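Why I'd like people to throw away less of their data

24/07/2020

I've spent a good chunk of this year arguing with people about deleted recordings, so I might as well argue with everyone else too.

Some background first. Our group has been teaching an arm to tidy small things off a table by showing it how a person would do it. You hold a gripper in your own hand, squeeze it shut with your fingers, pick up the spoon or the bottle top or whatever it is, and put it where it belongs. A camera on the gripper records the lot. Afterwards a program learns from the recordings, and the arm (ours is an old Welberg, slow but very forgiving) has a go with the same sort of fingers bolted on the end. The set of recordings is called Tikau and the learning code is called Warkano. I didn't pick either name, and I still type one when I mean the other.

The usual way to do this, and the way we did it up to February, is to be very strict about what you keep. Somebody sits down with the day's recordings and cuts anything untidy. Fumbled the pick? Gone. Started a second late because you were chatting? Gone. Waved the gripper over a bare bit of table before the next object was put down? Definitely gone, what would anyone learn from that? You end up with a lovely clean pile in which every single recording is a person calmly reaching for a thing and getting it first time.

I used to be the strictest of the lot of us. I had a checklist! I was quite proud of it.

Then we ran a comparison that I fully expected to win. We had 328 recordings left over from one long stretch of collecting, before any trimming. From those we made two training sets of 200 each, with a fair bit of overlap between them. One was the clean pile, chosen by my checklist. The other was drawn at random from the full lot, mess and all, with dropped objects and second tries and long dull spells of looking at wood. Same learning code, same settings, same arm, same table. I was so sure of the answer that I'd half written the paragraph about it.

The messy set did better. It wasn't a landslide, and on the easy objects you couldn't have told the two apart. Where it showed was when something went wrong. If the clean-trained arm missed a pick, it tended to carry on as though it had the thing, trundle over to the tray and solemnly open its fingers over nothing. The messy-trained arm would quite often stop, lift, and come back for another try. It had seen people do that, so it had something to copy. The clean one had never in its short life seen a person miss.

When I tell people this they nod and say yes, of course, recovery behaviour, everybody knows you need some of that. And they're right, it's hardly a new idea. But then I look at what they keep and what they delete, and it's the same pile I used to make. I think we all agree with the idea and then sit down at the computer and tidy up anyway, for the simple reason that a messy recording is embarrassing. It's got your own clumsy hand in it. You want the set to look good when a visitor asks to see it.

The other thing the checklist threw out was the nothing. I've grown very fond of the nothing. Most of what the camera sees in those stretches is along these lines:

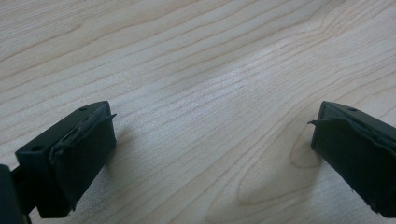 Open fingers, bare table, no object between them.

Under the old rules that would never have reached the training set. There's no object, so there's no lesson, so off it goes. But look at how much is in it that the arm will have to cope with on every run. There's that big pale patch of light sitting across the middle of the wood. There are the soft shadows next to the fingers. There's an oval loop in the grain over by the right-hand finger, and I can promise you that a program that has only ever seen tables with objects on them is perfectly capable of deciding that a darker ring on a pale surface is a thing worth grabbing. Ours did. We had a maddening week of it pecking at the wood like a hen. We changed the learning rate, we changed the picture size, we blamed the cable. What helped in the end was putting the dull stretches back in, so that it had plenty of chances to see plain wood and somebody's hand not going for it.

Then there are the pads. You'll have noticed they're in a bit of a state, all rumpled along the top with little strips coming away and poking into the gap. The strict school of thought says you replace pads the moment they look like that and bin whatever you recorded since they started to go. I've come round to the opposite view. Pads wear. They wear on the hand-held gripper and they wear on the arm, and they don't wear the same way twice. If every recording shows crisp new edges, you've taught the program that a crisp edge is what a finger looks like, and then you send it off to work with a ragged one. I'd much prefer it to have seen all sorts. Obviously there's a limit (if the pad has come right off and you're pinching things with bare plastic, stop and fix it) but a curling strip is just Tuesday.

I should be fair to the other side, partly as I was on it for so long.

The best case for strictness is that bad examples teach bad habits, and that's true. If a third of your recordings show someone hesitating over the object, you'll get an arm that dithers, and watching an arm dither is one of the most tiresome ways to spend an afternoon. We saw some of this. The messy-trained arm was slower on average, and on one object, a flat washer, it hovered so long that I went and made tea. I'm not going to pretend that away. Our friends in the Aoki project next door had it worse than we did, with a larger set than ours, and went back to trimming. They're sensible people and I can't say they're wrong about their own table.

It's also true that our numbers are small. We tested each version on 9 objects, in one room, with one arm. The light through our window is its own little climate. I'd want to see the same thing done somewhere else, on other jobs, before I let anyone quote it as a rule. If you've got a big pile of untrimmed recordings and a spare fortnight, please do have a go, and tell me if it comes out the other way! I'd be interested, and only slightly cross.

But there's one part of this I'd defend even if the result fell over tomorrow, and that's about the order you do things in. Trimming can always be done later. You can cut a recording from the training set today, put it back next month, cut half of it the month after. What you can't do is get it back once it's been wiped, and an awful lot of groups wipe. We did. Everything from before February was trimmed on the day and the offcuts went in the bin to save disk space, and I can't tell you how often I've wanted them since. We'd have had a far better comparison. We'd have been able to try trimming in five different ways on the same material, instead of the two I could scrape together. Disks are cheap. My wrist, after a day of squeezing that gripper, is not.

So what I'd like to see is fairly modest. Keep the raw recordings, all of them, with a note saying what you think is wrong with each one. Do your trimming as a list of what to leave out, kept in a separate file, so that anyone can read the list and disagree with it. When you write the work up, say how many you recorded as well as how many you used, and put the list in with the rest. I've read a great many papers that say something like "we collected 200 demonstrations", and I'd now bet good money that in most cases it was a lot more than that, and that somebody with a checklist decided what the rest of us get to know about.

We've started doing it this way ourselves. The notes are a mess, I'll admit. Half of mine just say "hmm". There's a long-running disagreement over whether "dropped it" and "let go of it early" are different faults, and a column called "light?" that only one of us fills in. The next batch starts once we've agreed on what the columns are called, and the washer is staying in the test set whether the arm likes it or not.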